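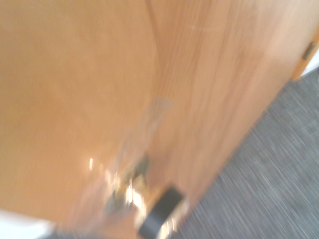 The Jikgate open day was held on April 29, 2023, in the old Flurkov building on the edge of town. I went mainly for the doors. We are replacing the interior ones at our office in May, and the notice said visitors could try the hardware.

Tadeusz Bednarek took our group through. The first stop was the veneer store, where sheets are kept flat and sorted by shade. He spent a long time on matching grain across a pair of doors and passed around 2 rejected pieces. I could not see the fault in either until he turned them toward the window.

After that came the Rustus test rooms. Lever handles get most of the attention here. One return spring had been changed after 1462 cycles, according to the log sheet by the entrance, and the new one felt stiffer than I would want at home.
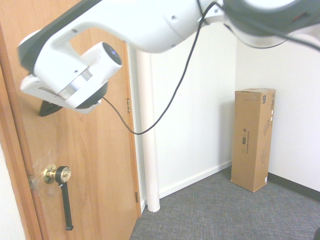 Photo: Ziółkowski / Jikgate open day

The wood veneers I liked best were the light, warm ones with a faint vertical grain. They go well with white walls. With gray carpet they also look fine, though check the clearance at the bottom before ordering.

Prices were on a printed list. The plain veneered door was 456 without the handle, and delivery takes six weeks. Coffee was in the front office. Parking is behind the building, and the entrance is easy to miss coming from the south.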